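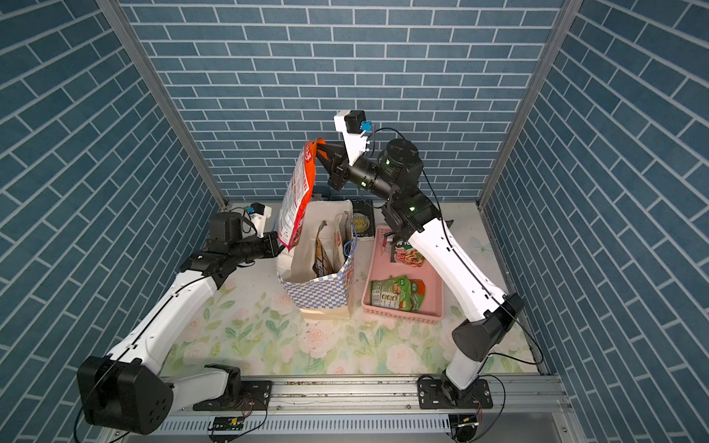

Can one controller run two arms that have hold of the same thing? It can, as long as both arms take their timing from a single clock, and the Dadis Twin Kit was put together with that in mind.

Dadis Twin Kit
Two-arm bench package with parallel grippers, wrist cameras and shared controller

Bags are hard! A snack bag has a stiff seam at the top, a soft belly full of air and a printed film that slides when you least want it to. Hand one to a single gripper and it swings. Hand it to two grippers, one at the top corner and one at the lower edge, and you can tilt it, steady it and point it at the mouth of a paper tote. That is the job we kept coming back to while we were choosing parts for this kit, and it is still the first thing we set up whenever a new gripper shows up in the shop.

The Twin Kit is our favorite thing we sell, and we'd like to tell you what is in it, what we tried before settling on it, and where it still gets fussy.

What's in the box

Two arms with white links and black joint housings, both mounted along one front rail
Two black parallel grippers, standard fingers fitted
Two wrist camera brackets
One Irnov controller, with power supply and stop button
Rail hardware, base plates, cable ties and hex keys
Printed setup guide

The aluminum rail is included. Side walls, back wall and work mat are not, and people get very creative with those. We like a patterned mat and patterned walls for trials, by the way. A plain gray bench is easy on a camera, and a kitchen table with roses on the cloth is a fairer test of what it will meet later on.

The grippers we compared

We ran three styles on the same set of groceries: filled snack bags, flat food pouches, a tall snack package and a paper tote with cord handles. Each style got 300 tries at picking up a bag and lowering it into the tote.

Standard parallel fingers (the ones in the kit). Narrow enough to take a bag by the corner, and narrow enough to follow it down into the tote without catching the rim. They close straight, so the film doesn't get twisted, and you can see what they're doing from the wrist camera. These won, and we were a little surprised, having gone in as fans of the next one.

Collado soft fingers. Lovely on pouches that lie flat in a basket! They wrap around the edge and lift without leaving a crease. On an upright bag they are wide, though, and once the first couple of items are standing in the tote there isn't much space left for them. We still stock them, and they bolt straight on.

Brundusano suction cup. Very quick on the front of a smooth box. On a crinkled bag it loses its seal as soon as the contents shift, and we stopped reaching for it. If you mostly handle cartons, ask us about it anyway - it's a good cup in the wrong aisle here.

One arm or two?

For flat pouches, one arm is plenty and the second one just gets in the way. For upright bags the second arm earns its spot. The handoff is where most of our early trouble came from: the right arm would let go a hair before the left had a proper hold, or the two would pull against each other and stretch the film. The Irnov controller has a shared-grip mode that keeps the distance between the two grippers steady while both are closed, and switching that on made the biggest difference of anything we changed. Bigger than the fingers, even.

Start with the shared-grip force at its lowest setting and bring it up one step at a time. Chips will tell you when you've gone too far.

Cameras

Every arm carries its own camera on a bracket at the wrist, so each gripper gets a close look at its own side of the bag. We also recommend a fixed camera looking down from above the bench. The wrist cameras lose sight of the tote when a big bag comes between them and the opening, and the overhead view fills that gap nicely. The controller takes all of them together and stamps every picture with the same time, which makes going back over a run so much more pleasant.

Angle the brackets before you run your calibration (ask us how we learned to put that in bold in the printed guide). If you bump one later, you only need to redo that arm.

Setting up

Bolt the base plates to the front rail and leave room between them for whatever you're filling. Our own spacing is 678 mm from the center of one base to the center of the other, and it lets both grippers meet over the middle of the mat with the elbows still bent. Wider works too, but the arms end up stretched out flat and the motion gets jumpy.

Run the camera cable along the long link and tie it on both sides of each joint, with a bit of slack at the wrist. Let the base cables drop down in front of the rail so nothing trails across the work surface.

Put the tote in first, then the clutter. A book or a basket off to one side is good practice for path planning, and the arm that has to pass over it will show you quickly whether your clearance heights are right.

Where it's still fussy

Paper totes lean. If the item going in touches the rim, the tote can walk across the mat, and the controller doesn't yet follow it on its own. Telling it to look again before every drop costs 2 seconds and is worth it.

Thin cord handles can flop inward over the opening. We've had fingers hook one on the way out. A small sideways move before lifting clears it most of the time.

Shiny film throws glare straight back at the wrist cameras. Softer lights help more than any setting we found.

Details

Arms: 2, sold as a matched pair
Fingers: swappable, two screws per finger
Controller: Irnov, shared-grip mode included
Warranty: 36 months on arms and controller, fingers not covered
Spare fingers: sold in pairs
Ships assembled up to the wrist - you add grippers and brackets

Already own a single Dadis arm? The second arm and the rail can be ordered as an upgrade, but send us the controller version first so we can check that it has the shared clock. Units bought before July may need a new timing board, and we'll include it with the order.

Page updated 12/01/2024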